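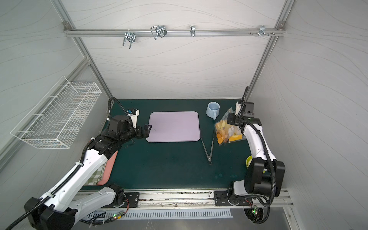

Ticket: Bag pickup fails or times out on two-arm cell, snack tray task
Product: Olto cell controller, release 4
Module: Claltton grasp planner
Site: Asmont, kitchen chores bench
Opened by: Tania Siriwardena
Opened: 6/26/20
Priority: Normal
Status: Open, workaround in place

Problem

The task is a household one: take food pieces out of a zip-top bag, lay them on the lavender tray, put the bag down. The left arm steadies the tray and the right arm handles the bag. The planner completes the tray side without trouble. The bag side stops with "grasp lost" or "no surface" and the arm goes to its hold position. An operator then has to clear the fault by hand.

Rigid items on the same bench do not produce this fault. The mug and the tray are found and approached on the first try in all logs I have checked. It is only the clear bags.

Expected: arm closes on the bag, lifts, reports grip, continues.
Observed: arm closes, reports grip, loses the report during the lift. In some runs the arm never closes and the step times out.

Log extract

step 3 locate bag – ok
step 4 approach – ok
step 5 close – ok, grip reported
step 6 lift – grip signal dropped for 400 ms
step 6 lift – fault, grasp lost
step 7 – not reached

What was tried

1. Restarted the controller and reloaded the task file. Same fault on the next run.

2. Recalibrated both wrist cameras against the bench mat. The tray position improved slightly. No change on the bags.

3. Raised the closing force one notch. Fewer lost grips, but the pieces inside get squeezed toward one end and the bag swings more on the lift. Set back to default.

4. Checked what the planner picks as its target when there is more than one bag on the bench. The printed cartoon character gets a high score, the clear part of the plastic gets almost none. With food already on the tray and flat bags lying next to it, the target jumps between the bag in the gripper and a bag on the table. I think this accounts for the timeouts. 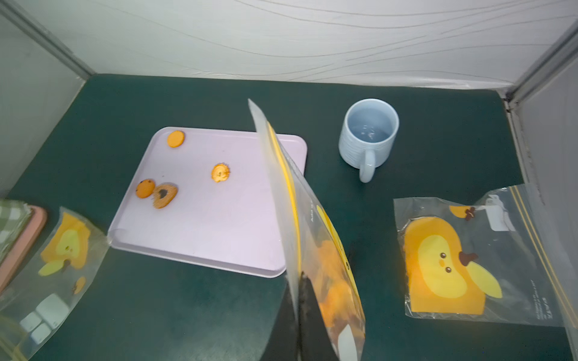
5. Limited the search area to the space above the mat surface, so that flat bags are ignored once one is held. Timeouts stopped. Lost grips continue.

6. Moved the grasp target from the printed area to the top of the bag, near the seal. The yellow strip is easier for the planner to find than the plastic around it. This is the current workaround.
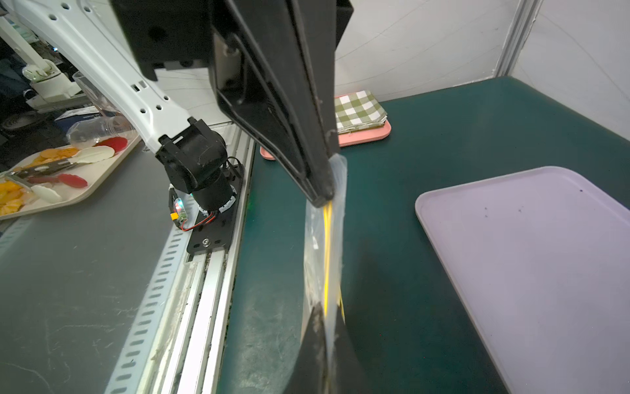

Wrist camera view, gripper closed on the top of the bag.

Result with workaround

Over 1,310 lift attempts, 17 ended in "grasp lost". I don't have a clean count from before the change, as the old log did not separate lost grips from timeouts. Please add separate codes in the next release.

Reply from Claltton support

The grip signal filter is tuned for rigid objects. A thin bag lets the fingers close almost to their end stop, and the controller can read that as an empty hand. Try the soft-item profile from the Fakir package. It uses a longer filter window and a slower lift. Please send one full log with that profile loaded.

Reply from T. Siriwardena

Profile loaded. Lift is much slower and the cycle time is hard to defend for a kitchen job, but the signal holds through step 6. Opening a sealed bag is still not possible on this cell. All bags are opened by a person before the run, and the site has asked whether that will change. My answer for now is no. Putting items on a tray is close to usable with someone nearby. I would not leave it running alone.

Log attached. Keeping the ticket open for the error codes and for the target scoring on printed plastic.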